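2/22/22

Sample room, still on the Orkotetti anniversary capsule. Špela sent the final guest list for the dinner and it's up to 40 now, so every place setting gets one of our silk twillies tied around the napkin. Cute idea! Not so cute for whoever is hemming them (me, mostly). Got 17 rolled by hand before lunch and the edges look good, except the corners on the navy ones, which keep puckering. Dropped to a finer needle and that helped a bit.

Miroslava wants the evening bag in the oyster satin after all. I still like the green — it photographs so much better under restaurant light — but she's the one giving the toast, so oyster it is. Frame clasp from Spahić closes with a lovely snap. Chain is too long by a good inch on anyone under 5'6", we tried it on Pouran and it hit her hip bone.

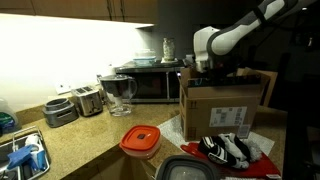
Open carton on the counter, striped piece in the red tray.

Heel tests on the Plokthorpe sandal: style 511 wobbles, the strap sits too far back on the ankle. Vasilis D. moved it forward and re-lasted the left one. Want to walk in it tomorrow before I say yes, and I mean really walk, stairs and all.

To do:
call Wusance about the dust bags, ask for the ribbon without the shiny edge
press the rest of the twillies
lookbook shoot is March, so bag number two has to be finished before then
find my good snips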